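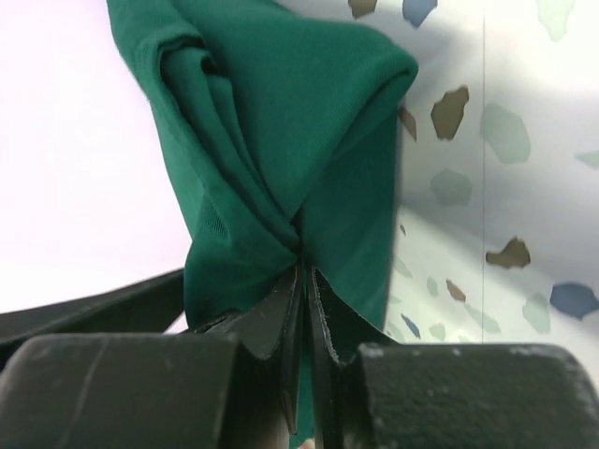

Marites Padilla told me on her first visit that she'd been folding things in half and then in half again for her entire life, and was I seriously going to charge her for an afternoon of being told she'd done it wrong? I said yes, probably, and put the kettle on. She's been back more times than I can remember, and she still does it in half and in half again when she thinks I'm looking at the ironing board.

So, hello! Welcome to Fivby. We're a small school for looking after clothes and household cloth: folding, sorting, mending, pressing, getting it all back in the cupboard without the cupboard exploding. I started it in the front room of my flat with one table and a heap of my own unfolded washing, and we've now got two proper rooms above the old seed merchant's in Aneck, with long tables and decent daylight (in the mornings, anyway – by four o'clock in November you want to be near the lamps).

I'm not from a fashion background, people always ask. I worked in a hotel linen room, then in the back of a dry cleaner's, and somewhere in there I got very opinionated about thin fabrics. Anybody can fold a tea towel. Give the same person a fine knit or a bit of mesh and it slides about, curls up at the edges, catches on a rough fingernail and ends up as a sort of sausage at the back of the drawer. I love those fabrics and I think they get a raw deal, so they take up rather more of our timetable than they ought to.

What we do in a normal week

The beginners' afternoon is the one most people come to. You bring a bag of your own clean washing, as muddled as you like, and we work through it together. We start by sorting it by how it behaves, so slippery with slippery, stretchy with stretchy, and never mind whose it is or what colour. Then we fold. There's a good deal of talking and I'm afraid some of it is about biscuits.

We keep the group to 9, which is what the tables will take if everybody's going to spread a bed sheet out at some point. If it's full, put your name down anyway, as people do drop out.

The delicates session is for lighter stuff. You'll learn to lift a thin top from two places so it doesn't hang off one poor corner, how to smooth it with the flat of your hand, and when to give up on folding and roll it. Please take your rings off for that one! I keep a saucer by the door.

Mending is on alternate weeks. Laddered knits, pulled threads, hems, that sort of thing. We don't do zips. I've tried teaching zips and everyone went home cross, me included.

The scrap cupboard

This is the bit I'm proudest of. When we opened, a curtain and dress shop called Cabrera was clearing its stockroom and let me have its offcuts, which came to roughly 500 pieces and took up most of the landing. They're all sorted now by weight and stretch, and students can practise on any of them as often as they want. Some have been folded so many times they've practically got hinges. If you've got remnants at home, I'll nearly always say yes, as long as they're clean. No fur fabric please, it sheds on everything.

Kistia

A few people have asked about the name on the green door downstairs. Kistia is our little sister, a collect-and-return folding service for people who haven't got the time or the hands for it any more. It has its own phone and its own van, so do ring the right one of us, and if you get the wrong one we'll pass you along.

Finding us

Through the arch, up the stairs, second landing. There's no lift, sorry, but I'm very happy to bring a session to your hall or your kitchen if the stairs are a problem. The bell is stiff and needs a proper push.

Page last updated 2018-05-22. New term's dates are pinned up by the saucer, and I'll get them on here once I've typed them up.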